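Comparing two hands at Drarnon

The grasping group at Drarnon spent most of May running two robot hands through the same simulated tabletop. The engineer who ran the trials says the simple gripper came first, with 242 attempts. "It was fine on the cup handle and poor on fruit."

The jointed hand, a Pluvell model, got 170. "It's slower to close, and we had to retune the controller. I lost a morning to the thumb alone."

Would she buy one? "Not yet. I want to see the lemon done on a real table first."

She starts every run with the hand open around the object and saves a view from there.
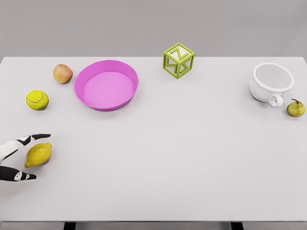 What comes next

The Brorndale arm arrives this summer.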